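## 4.3 仿真环境中的一类误触故障：夹爪侧向接触与按钮状态锁存 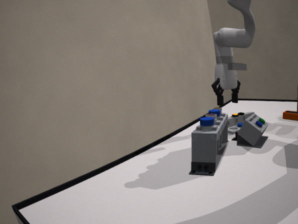
**图 4** 按钮任务的仿真环境，夹爪张开，位于灰色按钮装置后端上方。

Tilby（第一作者，Amville 机器人实验室博士研究生，负责仿真环境与故障分析）

前两节报告的成功率均以任务判定函数的返回值为准。复核回放记录时，我们发现其中一部分“成功”并不对应有效的按压动作，另有一部分失败也不能归因于策略本身。本节说明这类故障的表现、定位过程和修正办法，并给出修正后的重新统计。受影响的是 Vulo 任务集中的按钮类任务，抽屉类和搬运类任务使用另一套判定逻辑，不在讨论范围内。

### 4.3.1 任务设置

按钮任务要求机械臂按指令压下指定按钮，随后抬起末端并停稳。图 4 中的灰色长条形装置上沿长度方向排列着一行圆形按钮帽，靠近观察者一端为较大的蓝色按钮，最远端为较小的银色按钮，后者部分处在机械臂下方。右侧另有一个斜面控制盒，斜面上装有绿色和蓝色按钮各一个，两者间距很小。旁边的灰色条带上印有数字 1、2、3，附近还有几个高度较低的小按钮。

每个按钮在物理模型中由一个滑动关节表示，关节带弹簧和阻尼。位移超过阈值时，环境将该按钮记为“已触发”，并在同一回合内锁存。这一设计沿用自早期版本，目的是避免按钮回弹后判定函数读不到触发信号。策略每步输出末端位姿增量和夹爪开合量，控制器再将其转换为关节目标。策略的观测中不包含按钮的锁存状态。

### 4.3.2 故障表现

我们共复查了 137 个回合，其中 14 个回合的判定结果与人工复核不一致。不一致的回合分为两种。

第一种为误判成功。夹爪在接近目标的途中，手指外侧擦过目标按钮帽的边缘，关节位移瞬时越过阈值，判定函数随即返回成功。回放中末端没有向下的按压动作，部分回合里手指甚至没有到达按钮帽正上方。这种情况集中在长条形装置远端的银色按钮上。该按钮帽较小，夹爪又需从其他按钮上方经过，路径稍低就会发生侧向接触。

第二种为误判失败。策略正确压下了目标按钮，但在此之前夹爪碰到了相邻按钮，后者被锁存。判定函数要求除目标外的按钮均未触发，整个回合因此记为失败。此类情况多见于斜面控制盒。绿色与蓝色按钮靠得很近，张开的两根手指在下降时容易同时落入两个按钮的范围。

需要说明的是，第二种情况中确有一部分属于策略的真实失误。如果手指以明显的法向力压下了相邻按钮，在实机上同样会触发，这样的回合仍应计为失败。我们只将接触力方向以侧向为主、持续时间极短的回合归为判定故障。

### 4.3.3 定位过程

最初的怀疑对象是策略。误判成功的回合在训练后期明显增多，看起来像是策略学到了某种捷径。我们将策略换成脚本控制器，让末端沿固定轨迹从装置上方水平掠过，夹爪保持张开，高度逐次降低。当手指下端与按钮帽侧面发生接触时，脚本控制器同样能够稳定地触发按钮。由此可以确认，故障在环境一侧，策略只是更频繁地利用了它。

接下来检查接触模型。按钮帽在视觉模型中是圆柱，碰撞模型则为了加快计算用凸多面体近似，顶部边缘处有一圈倾斜的小面。手指侧面撞上这些小面时，接触法向带有向下的分量，滑动关节随之被压入。按钮的弹簧刚度偏低，一个仿真步内的冲量已足以使位移超过阈值。

锁存机制放大了这一问题。如果没有锁存，按钮会在随后几步内回弹，判定函数在回合末尾读到的是未触发状态。有了锁存，任何一次瞬时越界都会保留到回合结束。

我们还排查了控制频率。早先有意见认为，控制器在两次策略输出之间的插值会产生过冲，使手指低于指令高度。记录显示过冲确实存在，但幅度远小于故障所需的偏差，降低增益后脚本实验的结果没有变化。这一因素可以排除。

### 4.3.4 修正

修正分为三处。

1. 碰撞几何。按钮帽改用解析圆柱，去掉多面体近似产生的斜面。计算开销有所上升，在批量并行时仍可接受。
2. 触发条件。位移超过阈值后须连续保持 7 个仿真步，且这一期间接触力在按钮轴向上的分量须大于切向分量，才记为触发。
3. 锁存范围。仅对目标按钮保留锁存。非目标按钮改为记录触发事件及其接触力，由判定函数在回合末尾统一处理。

第二处修改曾引入新的问题。斜面控制盒上的按钮轴线垂直于斜面，与世界坐标系的竖直方向并不一致，而第一版实现误用了竖直方向作为轴向，导致盒上的正常按压有时不被承认。改为读取各按钮关节自身的轴向后，该问题消失。我们保留了这一回归用例，环境每次改动后都会自动运行。

### 4.3.5 重新统计

用修正后的判定函数对原有回合重放，14 个不一致回合中有 12 个与人工复核取得一致，余下 2 个仍有分歧。这两个回合里，手指先侧向接触按钮帽，随后未脱离即转为下压，复核者对其是否算作有效按压意见不一。我们在表中将其单列，不计入成功，也不计入失败。

重放只改变判定，不改变策略行为。为了解策略对旧环境的依赖程度，我们另外在修正后的环境中重新训练了一个策略，超参数与 4.1 节相同。新策略在接近远端银色按钮时抬高了过渡路径，到达按钮上方后再下降，侧向接触明显减少。旧策略直接放入新环境时，远端按钮的成功率下降最多，近端的大号蓝色按钮几乎不受影响。这与前面对故障成因的判断相符。

### 4.3.6 对实机部署的影响

上述故障没有在实机上造成损坏，但存在这种可能。旧策略在仿真中以张开的手指掠过按钮帽，不付出任何代价；同样的轨迹放到实机上，手指会对按钮帽施加侧向载荷，而真实按钮的轴套通常不是为这种受力方向设计的。在与 Kopecký 平台的对接测试之前，我们在控制器中加入了切向力上限，超限时末端停止并沿来路后退。该保护独立于策略运行，也不依赖判定函数的结果。

奖励项中另外加入了对非目标接触的惩罚。惩罚过大时，策略倾向于停在装置上方不再下降，回合因超时结束。我们最终采用较小的权重，并只在接触力超过传感器噪声水平时计入。闭合夹爪后再按压可以减小手指占用的宽度，对控制盒上相邻的两个按钮有利，但需要在动作序列中多一次开合。目前的策略没有被强制要求这样做，相关对比留待 4.4 节讨论。

本节所用的旧版判定函数仍保留在代码库中，仅供复现前两节的原始数据使用。除特别注明外，后文各表均采用修正后的版本。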